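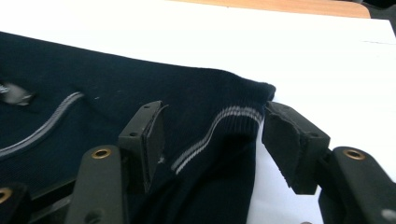 One user of the first release wrote to us that their folding policy kept closing its fingers a little too late, and only on sleeves and hems. They were right, and they had found a real fault!

Lovance Garments, fault notes for release 2
November 1, 2024

Lovance is a set of garment-handling recordings made with hand-held grippers. In January we moved to new finger pads, and the gripper width signal picked up a lag of 90 milliseconds against the video. The grippers themselves closed fine. The log was late, so every grasp label came late too.

What is affected
Of the 3,000 episodes in release 1, 2,394 are clean. The rest carry the lag, and they are marked width_lag in the index. Please don't train on their width values as they stand.
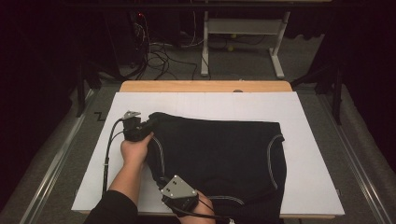
The lag shows up most clearly when both grippers are on one piece of fabric, as the two width tracks drift apart from each other as well as from the video. That gave us a lovely simple test, and it ships in the Torach tools folder as check_width.

Still broken
In 39 of the marked episodes the signal drops out completely. We have left them in for anyone who works on fault detection (we would love to see what you build!). Skip them for anything else.

Safety
Don't replay width_lag episodes on a real arm. A late release can drag the cloth and whatever is under it.

Report new faults on the Torach tracker, with the episode number and the time of the bad grasp.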